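README - Guvville bench planning set
Purchase planning notes and simulated grasp clips, second release

What this is

This folder holds the material we used at the Guvville shop to decide how much money to put into automated block handling, and when. It has simulated clips of a two-finger gripper working with wooden blocks, a cost sheet, a log of attempts, and this file. The clips come from the wrist view. The cost sheet is plain comma-separated text and opens in anything.

We are sharing it with the Prydderch and Alden shops, who are looking at the same quotes we were. Please read the section on limits before you paste any of it into a budget request. The first release went around without that section and parts of it came back to us as proof that the equipment pays for itself. It proves no such thing.

Contents

clips/ - 700 short simulated episodes, one folder per episode
log.csv - one row per episode, with outcome and notes
costs.csv - line items for the planning budget, with a source column
quotes/ - our own summaries of supplier quotes, prices removed
changes.txt - what moved between releases

Why we made it

The supplier pitch was simple. An arm, a gripper, a table and a controller come as one package, you bolt it down in April, and by summer it is feeding parts. The package price was clear. Almost everything outside the package was not. Fingers were "as required." Guarding was "by customer." Integration was a day rate with no number of days next to it.

We have heard this kind of talk before, about other machines, and some of those machines are under tarps. So before anyone signed we wanted to know what the gripper would have to do with our sort of part, which is wood, thin for its width, and seldom sitting square. A simulator costs little next to a cell. It also can't tell you everything, and the people who sell simulators are no shyer than the people who sell arms.

How the episodes were made

Each episode starts with a block in a plain work area with a floor and a wall. The block's position and lean are changed from one episode to the next. The gripper approaches, closes, and tries to lift and hold. An episode is logged as held, dropped or missed. Lighting is fixed. The wall texture was whatever shipped with the simulator and we never changed it.

We used the Over control script with its default settings, then again with finger opening and approach speed set by hand. The column called "tuned" in log.csv tells you which is which. Do not mix the two groups when you report a rate. The tuned episodes are better, as they should be after we sat there fiddling with them, and the hours spent fiddling are a cost that no quote we received had a line for.

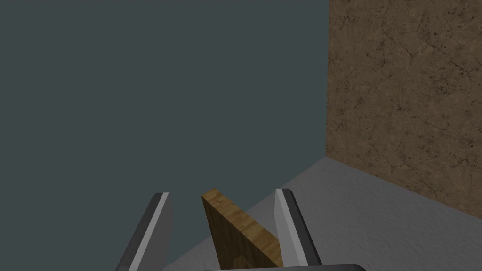

Finger opening is where I would start if I were reading this as a buyer. The stock fingers on most of the grippers we priced open wide enough for a small part with room to spare. With a wide plank-shaped part, the room goes fast, and whatever is left has to cover the error in where you think the part is. If that margin is thin you will end up paying for one of three things: longer-stroke fingers, a fixture that presents the part the same way each time, or a vision system. Ask which one the price in front of you assumes. Two of our suppliers had not thought about it, and one assumed a fixture that we were supposed to design.

Fields in log.csv

episode - number, matches the folder name
tuned - yes or no
opening - finger opening at the start of the approach, in simulator units
lean - block tilt at the start, in degrees
outcome - held, dropped or missed
note - free text, often blank

The "opening" values are not millimeters. We tried a conversion in the first release and got it wrong, so it has been taken out. If you need real dimensions, measure your own part and get the stroke from the gripper's data sheet.

Fields in costs.csv

item - what it is
class - package, extra, labor or recurring
source - quote, our estimate, or guess
confidence - high, low or none

Amounts are left for each shop to fill in. Ours would mislead you. Our floor was already level, our air supply was already in the room, and our electrician is on salary.

Look hard at how many rows say "guess." When we built the sheet we expected the package rows to be the bulk of it. They were the easiest rows to fill in and the least interesting. The extra and labor rows are where the plan moved, and it moved up each time we made a phone call.

Items we left out at first and had to add back:

Spare finger pads
Guarding and a door switch
Freight, and a forklift that can take the crate
Time for the person who runs the old process to learn the new one
Scrap made during setup
Software renewal after the first year
A place to put the old bench

Suggested way to use it

Start with the labor rows. Put a real number of hours against each one, and have somebody who will do the work pick the number. Then fill in the extras. Leave the package price for last. If you enter it first, everyone who opens the sheet will start shaving the other rows until the total looks nice beside it.

After that, watch a handful of clips from the untuned group. Pick them by row number and don't sort by outcome. Suppliers sort by outcome. A person who knows the parts will see more in those clips than the rate at the bottom of the log will tell them.

Then write down what you would accept on the floor. We set our bar before looking at the results and I recommend the same, though I admit there was pressure to lower it afterward. Ours was a full shift with no more than 6 stops that needed a person. Nothing in this set can tell you whether a real cell meets that bar. Put it in the purchase terms as an acceptance test and see how the supplier reacts.

Limits

The blocks are simulated and so is the wood. Grain is a picture on a surface. It has no effect on friction here, and our real blocks come off the saw with fuzz, pitch and the odd split.

Friction between finger and block is one fixed value. We chose it because it was the default. A different value would change the rates, possibly by a lot, and we have no grounds for saying ours is the right one.

There is no dust. Anyone who has run equipment in a wood shop can stop there and draw their own conclusions about maintenance.

Cycle times are left out on purpose. The simulator will print one, and it looks wonderful. It does not include waiting for parts, clearing a jam, or the walk from the other end of the building.

All 700 episodes have one block in them. We have not tested stacks, pairs or a bin, and a rate from this log should not be used for bin work.

The costs sheet reflects one shop in one season. Lead times in the quotes folder were already stale when we typed them up.

What we decided

We did not buy the full package. We put money toward a fixture for presenting blocks, which will be useful whether or not an arm ever shows up, and held the rest over to the next budget. Prydderch is leaning toward buying now, and they have a stronger case than we do - longer runs, fewer part sizes. Alden has asked for a trial unit on loan. If they get one we would like their log in the same format.

I remain unconvinced by the payback figures in every quote we read. They all count the operator's full wage as savings, and they all forget that the operator will be standing next to the machine for most of the first year.

Changes since the first release

Unit conversion removed from log.csv
Limits section added
"Confidence" column added to costs.csv
Duplicate episodes replaced with new ones
Quote summaries rewritten without prices, at the suppliers' request

Corrections

Send fixes to the Guvville bench group. A row number and the corrected value are enough. If you are sending new cost items, say whether the figure came from an invoice or from a quote, and we will mark the source to match. Invoices go in first.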